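The Junska sectional, five months in
December 27, 2025

We bought the Junska in July after our old couch finally gave up in the middle. I'd been putting it off for years, because I hate furniture shopping and my husband likes it far too much, and between the two of us we can turn a simple purchase into a whole season. My friend Roswitha told me to stop reading and just go sit on things, so one hot Saturday we did. We sat on 20 sofas and then had ice cream.

The Junska wasn't the softest one in the store. It was the one I had trouble getting out of, though, and that had more to do with the depth than the padding. I'm short, and on most deep sofas my feet stick straight out like a doll's. On this one I just tuck them up and stay there (I have lost entire Sundays this way!). My husband is tall and sits like a regular person with his feet on the floor, and he's happy too.

Delivery was the low point. It was promised in two weeks and took closer to five, and one of the boxes came with its corner crushed in. Nothing inside was hurt. The two men who carried it up were lovely about our stairs, which have a mean turn at the top, and I'd tell anyone in an older house to measure the stairwell as well as the door. We had 80 inches of clearance at the landing and used nearly all of it.
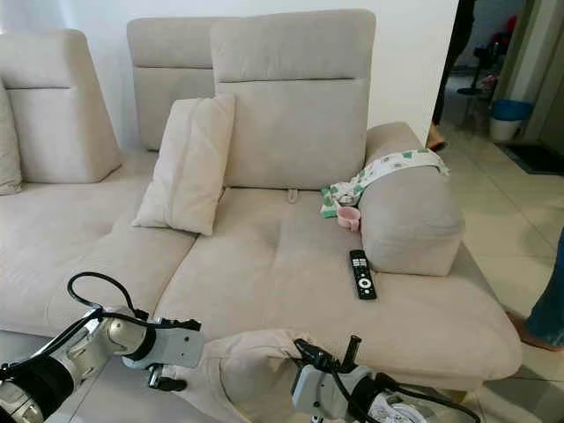 As for comfort over a long evening, I give it high marks. The seats were stiff for the first month, and I did grumble, but they've relaxed nicely and don't sag where I always sit. I like a headrest for movies and I put it down when we have company, so we can all see each other. My sister-in-law Sevim, who naps at every family gathering, has claimed the long end and says she sleeps better there than at home.

Cleaning has gone better than I feared with a light color. Coffee came up with cool water and a dab of dish soap. Blueberry did not, not all the way, and I've made my peace with that. Crumbs do like to hide down in the gaps, so keep the narrow vacuum attachment handy. It doesn't pill much either, though the cat has only just discovered it – ask me again next winter.

My one real complaint is the feet. They're low, and my vacuum won't go under, so every few weeks we have to drag the thing forward and face whatever is back there. The felt pads in the box fell off within days. Buy better ones before you set it up.

I'd take off a star for the delivery and half of one for the feet, then give the half back for the naps. Four out of five, and we're keeping it.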